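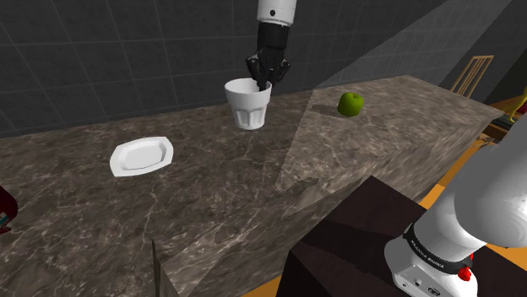
Tulton bathroom firm drops "greige" after 2 years

Wednesday, December 2, 2020

Bathroom fittings maker Civurden is to stop selling towel rails, soap dishes and loo roll holders in greige, the colour it told shoppers in August would "see us all through the decade".

The Tulton firm said the range would be gone from its showroom by the end of the month. In its place comes a set called Lemieux, in a shade the brochure gives as "warm oatmeal". Held side by side under the shop lights, the old soap dish and the new one look very much like brothers.

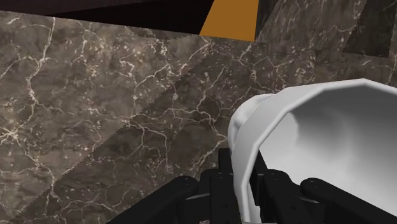

Prices have moved rather more than the colour has. A four-piece Lemieux set costs £70, against £40 for the greige one, though the new toothbrush mug does come with a lid. Anyone wanting the matching mirror will need to find £245 and, going by the weight printed on the box, a friend.

Rival shop Zenon, across the road, has already put a sign in its window offering to match greige "for as long as people keep asking". Staff there said two people had asked so far - one of them wanted to know what it was.

Civurden says spare parts for the old range will be kept in stock until next August. Returns must be in the original packaging, and the shop would like it known that it can tell greige from oatmeal.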